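Notebook, April
Verification desk, Sirkau strike footage

09:10. Picked up the Sirkau batch from where it was left at the last handover. 38 clips in the folder, all from the ministry briefing or from channels that reposted it. Task is to establish which of them show the depot at Velleck, as claimed, and which show something else.

First pass was for duplicates. Hashing only catches exact copies, so I ran the frame comparison as well at one frame per second. That brought the set down to 26. Most of the duplicates are the same drone clip with a different channel logo in the top corner. One is mirrored. Mirrored copy kept in a separate folder, with a note, in case it turns up again as a new strike.

10:45. Geolocation on the long clip (the one with the two impacts). The rail spur and the bend in the road match the older satellite tile of Velleck. The water tower does not. On the tile it stands south of the spur; in the clip there is nothing there. Either the tower came down between the tile and the clip, or this is a different spur. Asked for a newer tile. Marked as "probable", with the tower written up as an open point.

Crosshair overlay covers the lower third of the picture for most of the clip, so the shadow measurement has to come from the last four seconds. Two attempts, and they disagree by more than an hour. Not usable. Do not quote a time of day for this clip.

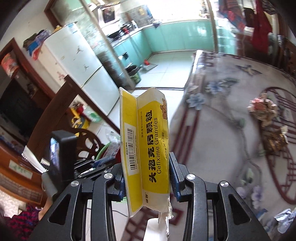
11:30. The aid convoy claim. The briefing said the depot held launchers. The town administration says it held medical stores, and a set of stills is going round as evidence. Stills like these usually have no landscape to work from, so the only handle is the packaging. A carton printed in Chinese with "Cefixime Granules" in English beside it gives a product name and a barcode panel to work with, and neither puts the box in any particular building. The product name goes in the log in both scripts, as printed. Barcode numbers go in only if every digit can be read; a partial number is worse than none, as it gets copied on as if complete. Status for all packaging stills stays "location not established" until there is a delivery record or a wider shot that ties them to the site.

13:15. Utent came back with the list of vehicle types visible in the briefing clips. Agree with most of it. Disagree on clip 36, where they have a tracked launcher. At full size the track could equally be the shadow of the trailer. Changed to "large vehicle, type unclear" and sent the crop back with the contrast raised.

The figure of 69 targets destroyed was read out at the briefing and has been repeated by three outlets as if the footage supported it. It does not. The clips show impacts at a handful of sites and the aftermath at fewer. In copy the figure must be attributed every time it appears, with "claimed", and must not sit in a caption under any of the clips.

14:40. Audio. Kwon script run over everything with sound. Flash-to-bang delay gives a distance on two clips only. On the rest the sound has been replaced with music or is out of step with the picture from the start. The delay on the phone video taken from the flats fits the distance from the flats to the Velleck spur, within the error we normally accept. That is a second, independent point in favour of Velleck for the larger explosion. Still says nothing about what was stored there.

Script crashed on files with variable frame rate. Workaround: convert to constant rate first, keep the original untouched, record both hashes. Needs fixing properly.

16:00. State of the log:
Long drone clip: Velleck probable, time unknown, tower unresolved.
Phone video from the flats: Velleck, distance consistent.
Clip 36: vehicle unclear, query with Utent.
Packaging stills: location not established.
Remaining clips: not started, or waiting on the newer tile.

To do next: check upload times against the time zone of each channel, two of them look an hour out. Find the earliest copy of the mirrored clip. Ask the night desk not to rename files in the shared folder, the log links by file name.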